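Brøndum 瓷砖铺贴与勾缝工作坊 征集参加者

我们是 Brøndum，一个小的铺砖工作室，在 Nutungate 街的旧仓库里面。从明年 April（四月）开始，我们要办一期学习班，教普通人怎样铺白色的墙砖和地砖，怎样把缝做得直、做得干净。现在征集愿意参加的朋友，有没有经验都可以报名。

我自己学这个手艺的时候，最难的部分是缝。砖放上去不难，可是缝一歪，整面墙看起来就不舒服。所以这个班大部分的时间会用在缝上面：怎样画线，怎样留一样的宽度，怎样选灰的颜色。白砖配深灰色的细缝是我们最常做的搭配，脏了不容易看出来，但是歪了马上看得出来，对初学的人是很好的练习。
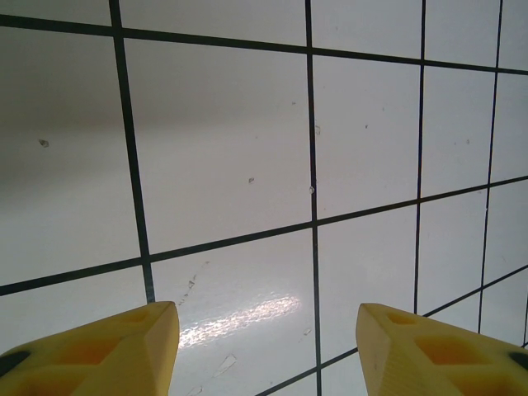

白色平面与深灰色细线，从斜的角度看。

学习班一共 30 次课，每次课 2 个小时，都在晚上。前面的课在桌上用小块的板练习，后面的课会去 Jement 的一间公用厨房，在真的墙上面做。那间厨房的旧砖已经同意让我们拆掉，所以请不要担心做坏。

参加的人需要：
能听懂简单的中文说明，说得不好没有关系；
可以蹲下和站立比较长的时间；
自己准备旧衣服和护膝，手套由我们提供；
对灰尘或者水泥过敏的朋友，请在报名的时候先告诉我们。

费用是 3000 元，包括材料和工具的使用。报名的时候先交 100 元定金，开课以前取消可以退回。如果费用对您有困难，请在信里写明，我们可以商量用打扫工作室和搬材料的时间来代替一部分。

报名请写一封短信，介绍一下自己，说明为什么想学铺砖，以及家里或者工作的地方有没有想要做的墙面。如果有以前做过的东西的照片，也欢迎一起寄来，没有也没关系。我们收到信以后会一封一封地看，然后请您来工作室见面，试着铺几块砖。见面不是考试，主要是让您看一看这个工作是不是适合您。

课程结束以后，做得认真的学员可以跟我们一起去 Pullum 的浴室项目做助手，这部分是有工资的，具体的数目见面的时候谈。

本通知发布日期：2021年11月25日

© Brøndum 铺砖工作室 | 联系我们 | 返回顶部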